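Ask Rodrigo Arruda what went wrong with the Katdale cell and he starts drawing on the back of a delivery slip before you've finished the question. He loves this story. He has told it to visitors, to new hires and to his dentist, and he still gets louder when he reaches the part with the cable.

"It dropped on cue," he says. "You could have set your watch by it! We'd run a hundred picks, beautiful, not one miss, and then the grip would just go soft in midair."

Katdale is the name his team at Amden gave to a two-arm setup that hands light objects back and forth above a table. The plan was simple enough: pick up a cup, carry it, set it down, do it again 2000 times and hand the results to the people at Zavala who wanted to license the software. By the evening of the first long run they had a floor full of cups and a log that said everything was fine.

That log is what bothered Arruda most. A dropped cup is a small thing, but the controller believed it was still holding one. "It would carry nothing across the table, very carefully, and place nothing, and report a success," he says. "I was laughing and I was also kind of horrified. Think about that with something heavy in the fingers, and a person standing nearby."

So they stopped the long run and went down to one cup and one motion, slow, with a hand near the stop button the whole time.

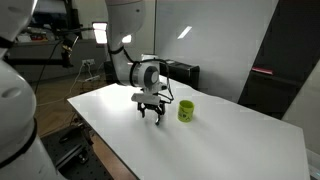

Bririk, reading the fault notes later, asked why the team hadn't blamed the gripper first, as most shops would have swapped it out before lunch and moved on. Arruda grins at that, because they did swap it. They put on the spare, and the spare did exactly the same thing.

What they found took five days. The signal line to the gripper ran along the wrist with a little too much slack in one place and not enough in another. On most moves it didn't matter. On one particular rotation, with the wrist turned nearly to its limit, the line pulled at the connector and the contact opened for an instant. The gripper lost its command and relaxed. Then the contact closed again, the gripper reported itself healthy, and the controller never heard about the gap.

"An instant!" Arruda says, holding his finger and thumb almost together. "We only caught it when Katya — she was an intern then — slowed the wrist down to a crawl and watched the status light. It blinked. She yelled so loud I spilled my coffee."

The cable fix was cheap: a new route, a proper clamp near the connector, and a rule that the wrist gets turned through its whole range by hand after anyone touches the wiring. The software fix took until October, and he is prouder of that one. Any break in the gripper signal, however short, now halts both arms and holds them where they are. Nothing restarts until a person has looked and pressed the reset. The controller also compares finger position with what it expects for the object, so closing on air gets logged as a miss.

Some of his colleagues found the new halt annoying, he admits. The first week it tripped on things that were harmless, and one loose plug cost them most of an afternoon. He left it strict anyway. "I'd rather go fix a plug," he says. "Plugs are easy."

He still has the first failed log pinned over his desk, a hundred lines, every one of them marked OK. He has circled the ones that were wrong in green pen, and he's happy to go through them with you one by one if you have the time.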